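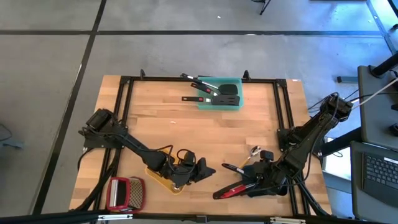 双腕セル保守実習 第2回配布資料
セル「Ellow」の立ち上げと日常の手入れ
Brumcombe 実習棟 2021-04-21

前回はアームの座標系の話で時間切れになってしまったので、今回は手を動かすほうを中心にやります。計算はほとんど出てきません。そのかわり六角レンチと養生テープは必ず使うので、各班で一組ずつ持ってきてください(貸し出し用は数が少なくて、毎年取り合いになります!)。

1 電源を入れる前

まず枠のボルトから見ていきます。アームの台座はアルミフレームのレールに載せて留めてあるだけなので、台座のボルトがゆるむと、あとの校正を何度やり直しても合いません。私は最初の年にこれで丸一日つぶしました。原点がずれる、校正する、またずれる、の繰り返しで、ソフトのせいだとばかり思っていたんですね。手で台座を軽く揺すって、少しでもガタがあれば締める。対角の順に、二回に分けて締めてください。一気に締めると台座がわずかに傾きます。

天板の下ものぞいておいてください。ケーブルが床まで垂れているところは、椅子のキャスターで踏みやすい場所です。踏んだ跡があったら、動いていても記録に残すこと。

2 ケーブルの取り回し

前腕に沿わせるケーブルは、輪にして余裕をもたせます。ここの加減がむずかしくて、短すぎると手首をひねったときにコネクタが引っぱられるし、長すぎると輪が垂れて、まな板やトレイの上の物を引っかけます。Ellow では、腕を待機姿勢にしたときの輪の垂れを98ミリ以内と決めています。この値はうちのセルで何度か試して落ち着いたもので、理屈から出した数字ではありません。隣の Wevulwood セルは前腕が長いので、同じ値は使わないでください。

確認のしかたは簡単で、サーボを切って、腕を手で可動範囲の端から端までゆっくり動かします。途中で重くなるところがあれば、たいていケーブルがどこかに当たっています。そのまま力を入れて押し切らないように。下からもう片方の手で腕を支えるのも忘れずに。支えずにサーボを切って、がくんと落とした班が去年ありました。

3 グリッパの指

指先は消耗品だと思ってください。稼働時間で約172時間ごとに外して、当たり面と段差の角を見ます。角の黒が薄れて灰色の線が出てくるのは普通のすれで、それだけなら交換しなくて大丈夫です。困るのは左右の減り方が違うときで、物をつかんだ瞬間に対象がどちらかへ寄ります。細長い柄をつかませると、寄りがいちばんよくわかります。 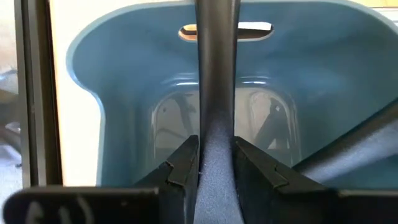

寄りを見るときは、手首カメラの映像を出しながら、指をゆっくり閉じていきます。見るのは閉じきる直前です。両方の指がほぼ同時に柄に触れれば合格。片方が先に触って柄を押しているようなら、いったん開いて、柄を置き直してもう一度。置き方が悪かっただけということもけっこうあるので、三回続けて同じ側に寄ったときだけ調整に進みます。

調整は次の順でやります。
(1)サーボを切る
(2)先に触れるほうの指の固定ねじを半回転だけゆるめる
(3)薄板を一枚入れて締める
(4)サーボを入れ、開閉のゼロ点を取り直す
(5)もう一度つかませて映像で確認

(4)を飛ばす人が本当に多いです。飛ばすと把持力の表示がでたらめになるので、班の中で声に出して確認しながら進めてください。つかむ相手は、柄が丸いものと平たいものを両方試すこと。つるつるした柄とざらっとした柄でも滑り方が変わるから、時間があればそこまで見てほしいところです。

4 カメラと光

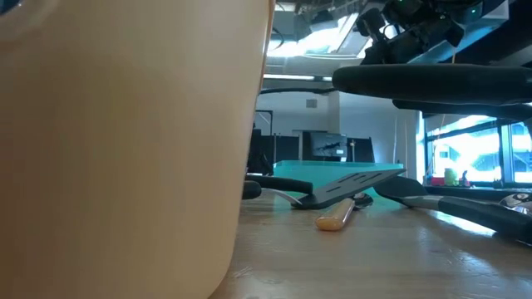 露出の設定は、校正ファイルをいじるより先に済ませておきます。自動露出のままだと、腕がカメラの前を横切るたびに明るさが変わって、マーカーの検出が飛び飛びになるんです。Ellow は大きな窓に近く、昼間は外の光がそのまま入ってきて、天板の上に白っぽい反射が斜めにのびます。黒い調理器具の柄のすぐ手前まで反射が来ているような時間帯は、柄の輪郭は出ても金属の部分が白く飛びやすいので、露出を一段下げてから撮り直して比べてみてください。半透明のトレイのふちも明るく浮いて見えるため、ふちを基準点に使うのはおすすめしません。11月の班は日が低くてかなり苦労していました。

固定カメラの視野も、このときに一度見ておきます。近くに大きな物があると画面がかなりふさがれるし、ピントはそこには合いません。校正用の板を置く場所は、すべての固定カメラから見えるところを選ぶこと。レンズを拭くのは乾いた専用の布だけで、アルコールは禁止です。

5 記録の付け方

作業が終わったら、共有フォルダの Mayrhofer という名前の表計算ファイルに一行足します。書くのは、締めたボルトの位置、ケーブルを直したかどうか、指の状態、露出の値、それから開閉回数のカウンタの値です。このカウンタ、前の班が終えた時点で2997になっていました。自分の班の開始値がそこから大きく離れていたら、誰かが書き忘れているか、コントローラの電池が切れてリセットがかかったかのどちらかなので、作業を始める前に私を呼んでください。

「異常なし」だけの行は受け取りません。どこを触って、どんな感触だったかを書いてください。「右の台座、手で揺すってガタなし」くらいの短さで十分です。

次回までの課題:自分の班の腕について、ケーブルがいちばん張る姿勢を探し、そのときの関節角を記録してくること。A4一枚、手書き可。提出は次回の冒頭です。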